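Randi Lunde has worked nights at the Lukwood bakery for four years. Her shift starts at 2 a.m. and ends when the last trays go out to the shops. We spoke over the phone in November, in the late afternoon, shortly after she got up.

"People ask if I'm tired," she said. "I'm tired the same amount as everyone else. It just comes at a different time."

She goes to bed as soon as she gets home and eats when she wakes up. Before this she drove a delivery van, and she says she slept worse then.

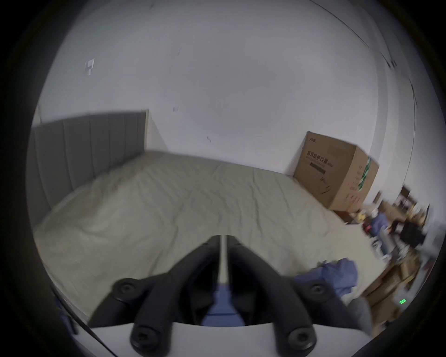
Keeping the hours

Lunde doesn't switch back to a daytime schedule on her days off. She tried it for the first two months and gave up.

"I was sick to my stomach all the time. My coworker Rhys Stubbs told me to pick one schedule and stay on it, so I did."

Stubbs trained her on the ovens. On a normal night the crew bakes roughly 70 trays of rolls, plus the rye. During Ramadan there's an extra run of flatbread, and the start time moves up.

"That's my favorite part of the year," she said. "It's busy, but customers come to the back door and talk to you."

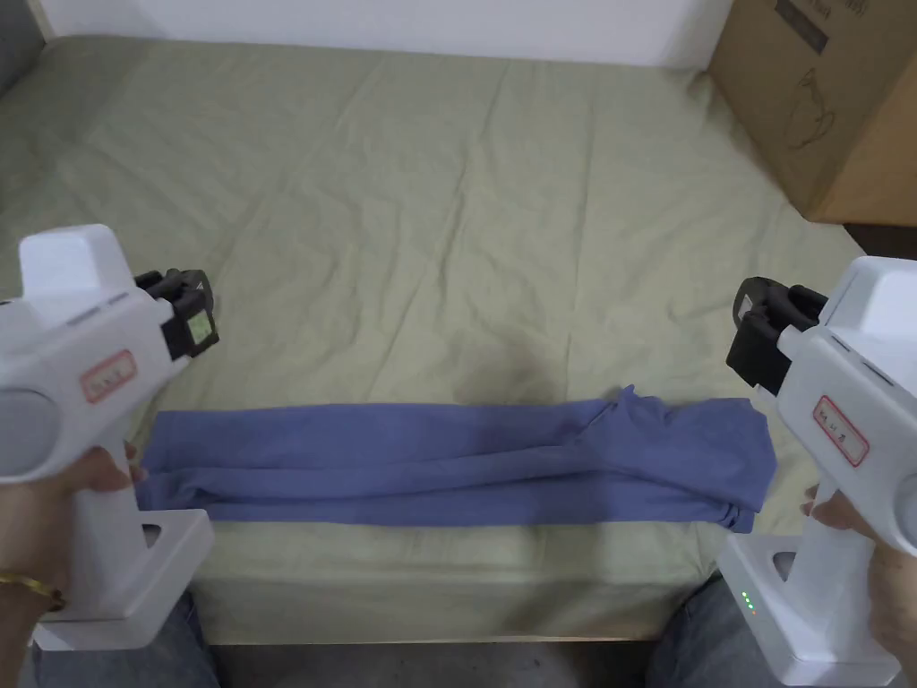 The hard part is appointments. Her dentist only sees patients in the morning, and the bank is no better. She has missed a few birthdays, too.

Would she take a day job if one came up?

"They offered me the counter last spring. I said no. I like the ovens, and I like driving home when the roads are empty."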